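02/05/2020, regional suppliers' meeting, Hillalberg

Speaker: Emrys Lloyd, Flodiritz Building Supply

**Trade accounts: what we changed and what we left alone**

*Slide 1, title*

- Thank Soudabeh Mazandarani for the invitation.
- Say who we are. Lumber, drywall, tile, cement, fasteners. Two yards, one in Hillalberg and one out on the Russo road. Mostly small contractors, plus walk-in homeowners.
- I run the office side. Segundo Chávez runs the yards and can take the delivery questions at the end.
- Talk is on trade credit. Not covering insurance or liens, different talk.

*Slide 2, how it used to work*

- A contractor asked for an account at the counter. Whoever was on the counter said yes or no.
- Paper form, one page. Half of the old ones have no billing address on them.
- Limits were set by feel. Some customers had no limit written down, and they took that to mean no limit.
- Statements went out when we got to them. If a statement is late, the check is late, and you can't really complain.
- Tell the December story: a framing crew came in for a load the week before the holiday shutdown. The counter at one yard refused them, so they drove to the other yard and got it. Same company, same day. Primo Mancuso had to call the owner and sort it out.

*Slide 3, what we wanted*

- Same answer at both yards.
- A limit on every account, known to the customer.
- Statements out on the first of the month.
- Somebody who picks up the phone before an account gets old, instead of after.

Keep this one short. People can read it.

*Slide 4, new account rules*

- Every new account starts at $1,000. Doesn't matter who sent them to us.
- Terms are 30 days from the statement.
- Application has to be complete before any goods go out on account. They can pay by card in the meantime, and most do.
- Carmela Barbieri approves all of them. If she's out, it waits until the next morning.
- Raising the limit: they ask, Carmela looks at the payment record, she decides. We don't raise it at the counter with a truck idling outside.
- Mention that the counter staff like this. They don't have to say no to a guy they see every morning.

*Slide 5, kitchens and baths*

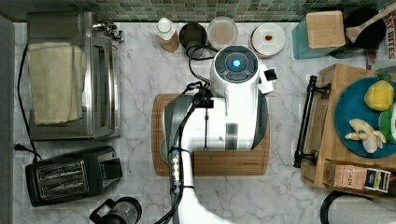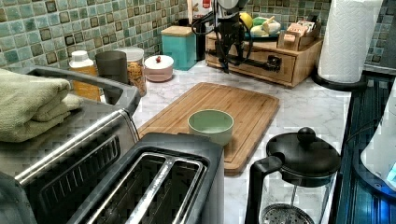
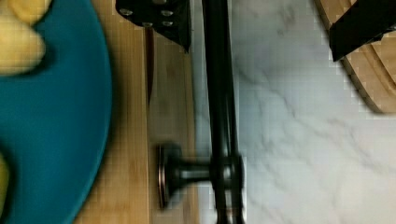
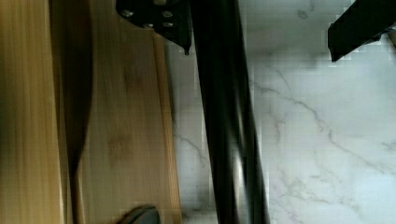
- Kitchen remodelers use credit differently from framers. A framer buys big at the start of a job and gets paid in stages. A remodeler buys in small lots right up to the last day: a box of tile, a bag of grout, one more length of trim.
- The small lots are where the invoices got lost. Wrong job name, no job name, picked up by a helper who signed with initials.
- Now there has to be a job name on the ticket or the system won't print it.
- Special orders are on deposit, always. Cut stone and custom tile can't go back to the maker, so they don't go on the open account until the customer has paid something toward them.
- Returns: credit goes to the account, not out in cash. Unopened boxes only. Expect a question here about partial pallets. Answer: we take full layers.

*Slide 6, the software*

- We use Rolteck at both counters. I'm not here to sell it. Any system that shows a live balance at the counter will do the job.
- Loading the old accounts took much longer than we planned. Clean up the addresses first. We cleaned them up afterward and did a lot of the work over again.
- Print a paper list of account balances at closing. When the internet goes down, you still have last night's numbers.

*Slide 7, talking to old customers*

- The hard part was the people who had been with us for years and never had a limit.
- We sent a letter. The letter went over badly. Several of them thought we were in trouble.
- Then Primo went and saw the bigger ones in person, at the job site, and that went fine. Should have started there.
- We lost two accounts. One has since come back and pays by card.

*Slide 8, still not solved*

- Authorized buyers. Customers give us a list of names and don't update it when somebody leaves.
- Deliveries to a site with nobody there to sign. Segundo has the drivers leave a copy of the ticket with the load, but it blows away or gets rained on.
- Early payment discount. Carmela is against it, I'm for trying it on a few accounts. No decision yet. Ask the room who offers one and what it costs them.

*Questions*

Blank application forms are on the table by the door. Take one and change whatever you want on it. Segundo has more in the truck.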